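Lendard garment steamer, six months on

Reviewed by Hala Belkadi
5/10/18

I do a fair amount of sewing and alterations at home and I have always pressed with an ordinary iron. The iron is a Simard, it is heavy, and it still works. What it does badly is anything already hanging up: curtains, a lined jacket, a dress with gathers at the waist. I bought the Lendard upright steamer in April to deal with those and have used it most weeks.

What you get

The base unit is a squat plastic tank on four castors. A two-part pole slots into the back of it and a hanger clips on top. The hose is fabric covered and runs up to a plastic steam head. There is a brush that snaps over the head, a crease clamp, and a heat glove for one hand only. The instructions are one folded sheet and most of that is warnings.

Putting it together took a few minutes. The pole sections are held by a twist collar which needs to be done up harder than feels right. If it isn't, the top half sinks slowly while you work, and the first time it happened I thought I had broken something.

Filling and heating

The tank lifts out by a handle and fills under the tap through a screw cap in the bottom. The cap is small and easy to cross-thread, and if you do that it drips all the way back to the base. Go slowly.

From cold it gives steam in 90 seconds. It spits a little at first, so point the head at the floor or into a towel until it settles. A full tank lasts me around 17 minutes on the high setting. There is no warning when it is about to run out. The steam just gets thin and then stops.

We have hard water. The sheet says tap water is fine, but by June there were white flecks coming out of the head and marking dark cloth. I ran a citric acid solution through it, rinsed it twice, and have used filtered water ever since. No flecks now. If I were writing the instructions I would put this on the first line.

On different fabrics

Viscose and light polyester come up very well. A creased viscose blouse takes two or three passes and is ready to wear. Wool is good too, and for me this is the best reason to own one. A jacket which has been folded in a suitcase hangs out properly after a slow going-over and an hour left alone.

Cotton is so-so. A jersey T-shirt is fine. A cotton shirt looks better than it did but nobody would think it had been ironed, and the collar and button band need the iron anyway. The crease clamp is meant to help with this. I found it fiddly and it is now in a drawer.

Linen, no. I tried it on a pair of trousers and a tablecloth and gave up on both.

Curtains were the job I bought it for. I did two long pairs in the front room without taking them down, which used to be a whole afternoon with the ironing board. The hose only just reaches the heading tape if the base is pushed right up to the wall. Anyone with high ceilings should measure first.

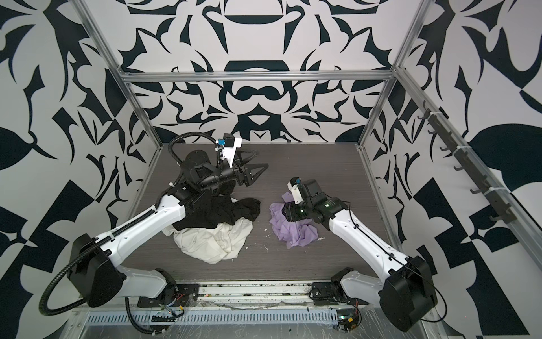 Small and flat things are where the iron still wins. Napkins, pillowcases, tea towels, pattern pieces, anything you would naturally lay out on a table. The steam head has to be held upright or nearly so. Tip it flat and water collects in the hose, gurgles, and comes out as drips. I did try a pile of napkins on the hanger with clothes pegs and it was slower and the result was worse.

Noise and storage

It makes a steady hiss and now and then a knock from the tank. I can hear the radio over it. The pole comes down to about waist height but the hose does not fold neatly, so it takes up more of the cupboard than I had planned for. The castors are fine on boards and useless on carpet.

Compared with the others

Before buying I borrowed a Kurkix hand-held from my sister. It is a lot cheaper and good for travelling, but the tank is tiny and my wrist ached after one dress. The larger Gramier has a metal pole and a built-in board behind the garment. I have only used it in the shop. The board made a clear difference on shirts, and if shirts are mostly what you wear it is probably worth paying the extra.

Verdict

I am keeping it. It does curtains and jackets well and saves me trips to the dry cleaner. The twist collar and the filler cap both feel cheap, and the missing low-water warning is annoying at this price. Keep your iron for cotton and linen, use filtered water, and buy a second heat glove. Mine came from the market and fits better than the one in the box.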